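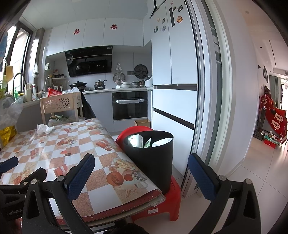
Kitchen table with tissue, trash bin at right.

Can a machine clear a kitchen table yet?
Posted by Carys Hughes, Apr 12, 2018

I want the table in our kitchen cleared once a day: used tissues to the bin, toiletries back to the bathroom shelf. The cloth is plastic and printed all over, and the near edge curls. Budget is 300 dollars a month on a lease. Is anything on sale that does this without someone standing by?

Alun Yorath
No. The parts exist separately. I tested an arm from Sesten in November on 245 picks of mixed table items. Rigid boxes and jars were fine. Crumpled tissue was the worst class - it has no fixed shape, and on a patterned cloth the detector drew its outline wrong.

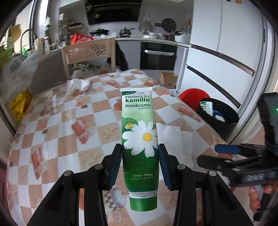 Tubes sit between the two. A full one holds its shape under two parallel fingers, a half-empty one folds and the grip has to be closed further. We set the force limit at 50 newtons, too high for anything soft. Deciding what is trash is a separate problem, and the Sesten software left it to the user. Your lease figure would not cover the arm alone.

Wynne
my brother in law has a robot vacuum and it eats tissues if you knock them on the floor first. not the same thing I know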